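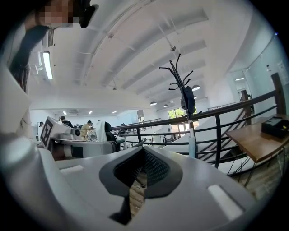
An animated film needs places as well as characters. Before a fox can run through a forest or a princess can cross a hall, an artist must paint the forest or the hall. This painting is called a background. Its first task is to make a flat screen look deep. Artists study real rooms to learn how this is done. Under a white ceiling with parallel beams, for instance, the beams lead the eye towards the back of the room. An artist who draws a ceiling of that kind will place the lines of the beams closer and closer together as they get farther away. This way of drawing is called perspective.

Near and far

Perspective follows a few rules. Things that are far away are drawn smaller. Lines that go straight back from the viewer are drawn so that they would meet at one place if they were long enough. That place is the vanishing point. Some backgrounds have one vanishing point and others have two or more. A street seen from the middle of the road usually has one. The corner of a building usually has two.

Colour also shows distance. Outdoors, hills that are far off look paler and bluer than hills that are close. Background artists copy this effect with soft greys and blues. Strong, dark colours are kept for rocks, trees and fences at the front.

Layers

In the past, many animated films were made with paint and clear plastic sheets. The characters were painted on the sheets, which were called cels. Each cel was laid over the background and a camera took a photograph from above. Then the cel was changed for the next one. The background could stay where it was for the whole shot.

Some studios went further and painted the background in several layers. The front layer might show leaves, the middle layer a river and the back layer the mountains. When the camera appears to move sideways, the front layer slides quickly and the back layer slides slowly. You can see the same thing from the window of a moving car. The fence posts rush past, but the mountains hardly seem to move. The name for this is parallax. Today most layers are made on a computer, and the rule has not changed.

A background from start to finish

The visitor display at Forsberg follows the work on Tratomlow, a short animated film about a lighthouse and the family of otters living under it. The film was made with 234 painted backgrounds. Each began as a small pencil drawing called a thumbnail. The director looked at the thumbnails and chose the best view for each shot. A layout artist then made a larger drawing, marking where the characters would stand and where they would walk. That space was left plain so that the otters would be easy to see.

Next came the colour. The artists made a colour script, a row of little paintings that shows how the colours change through the story. The opening of Tratomlow is yellow and green. The storm is purple and grey. Only when the colour script was agreed did the final painting begin. One view of the harbour was painted 11 times, at different hours of the day and in different weather.

Try it yourself

You will need two sheets of paper, a pencil, a ruler and scissors.

Draw a straight line across the first sheet. This is the horizon. Mark a dot on the line for the vanishing point. With the ruler, draw two lines from the dot to the bottom corners of the page. You now have a road. Add trees along both sides, making them smaller as they get closer to the dot.

On the second sheet, draw a bush or a gate. Ask an adult to help you cut it out. Hold it in front of your road and move it slowly to one side while the road stays still.

Words to know

Background: the painted place behind the characters.
Cel: a clear sheet with a character painted on it.
Horizon: the line where the land or sea seems to meet the sky.
Parallax: the way near things seem to move faster than far things.
Thumbnail: a small, quick drawing made to test an idea.

Lakine Film Learning Centre, Raltthorpe
Page last reviewed Oct 29, 2023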